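Informe de avance - Programa de alfabetización de adultos en la cuenca de Silano
Período: segundo trimestre de ejecución, cerrado en abril
Preparado por: Iara Leiva, coordinación
Dirigido a: Ross Rennie, Fundación Pukley

1. Situación general

El programa sigue funcionando en cuatro sedes: Silano centro, Echeverría, la escuela rural del camino alto y el salón parroquial de Tellora. Las tres primeras mantienen el horario acordado en el convenio, de 18:30 a 20:30. Tellora pasó a la mañana a pedido de los propios alumnos, que en su mayoría trabajan en el empaque y entran después de almuerzo.

La meta del convenio era llegar a 100 personas inscritas al cierre de este trimestre. Se llegó. La asistencia sostenida es más baja que la inscripción y varía mucho de una sede a otra. En Echeverría las ausencias se concentran en las semanas de cosecha, lo mismo que el año pasado, y no vemos motivo para pensar que vaya a cambiar. En Silano centro el problema es otro: hay gente que se inscribe, viene a dos clases y no vuelve. Violeta Maldonado está llamando por teléfono a cada una de esas personas y va a entregar un resumen de las razones junto con el próximo informe.

2. Trabajo en aula

Los grupos iniciales terminaron la primera cartilla completa salvo las dos últimas unidades (formularios y cartas), que se dejaron para después del receso. Los grupos intermedios están leyendo textos de una página: avisos municipales, recetas, instrucciones de medicamentos, noticias locales. Uriel Retamal propuso reemplazar los cuentos del manual por boletas de luz y contratos de arriendo, y el cambio se aplicó primero en Tellora. Los alumnos traen ahora sus propios papeles a clase, con lo cual el monitor tiene menos que preparar pero también menos control sobre la dificultad del material. Hemos pedido a los monitores que lean el documento entero antes de usarlo con el grupo y que tapen los datos personales.

La parte de cálculo va atrasada. Suma y resta están vistas en todas las sedes; la multiplicación, solo en dos. En el camino alto el monitor renunció a mitad del período y el grupo estuvo tres semanas sin clases de números, hasta que Soo-ah Shin tomó el horario además del suyo. Esa solución no puede extenderse más allá del próximo trimestre - ya tiene demasiadas horas - y la búsqueda de reemplazo está abierta.

3. Materiales y gastos

Se imprimieron 950 cartillas en un solo tiraje. El precio por unidad bajó respecto de la cotización incluida en la propuesta, y la diferencia se destinó a lápices, cuadernos de caligrafía y lentes de lectura. Los lentes no figuraban en el presupuesto original. Se consultó por correo antes de comprarlos y la Fundación lo aprobó; adjuntamos copia de esa respuesta en el anexo B.

Quedan por rendir los pasajes de los monitores de la sede de Echeverría. La empresa de buses entrega los comprobantes a mes vencido, de modo que entrarán en la rendición siguiente. El arriendo del salón parroquial está pagado hasta fin de año.

4. Evaluaciones

La prueba de lectura de mitad de ciclo se tomó en todas las sedes. La rindieron casi 100 alumnos, contando a los que la dieron en una segunda fecha. Los resultados por nivel van en el anexo C. En términos generales, los grupos intermedios mejoraron en comprensión y muy poco en velocidad, y los iniciales leen palabras sueltas con seguridad pero se pierden en frases largas. La escritura se evaluará al final, con un texto breve de tema libre.

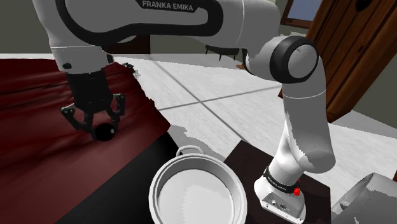

¿Se va a abrir una quinta sede antes de fin de año?
Por ahora la decisión es mantener las cuatro que hay. Recibimos una solicitud de la junta de vecinos de Silano bajo, pero no hay monitor disponible y el presupuesto aprobado no cubre otro arriendo.

5. Próximo período

Terminar las unidades de formularios y cartas en los grupos iniciales. Contratar monitor de cálculo para el camino alto. Ponerse al día con la multiplicación en las dos sedes que faltan. Retamal va a preparar una carpeta común con los textos que mejor han funcionado, para que los monitores nuevos no partan de cero.

Solicitamos además autorización para mover el saldo de la partida de difusión a la de transporte. El detalle del monto está en el anexo B, última hoja. Necesitaríamos respuesta antes del inicio de las clases para alcanzar a comprar los abonos de bus a tarifa rebajada.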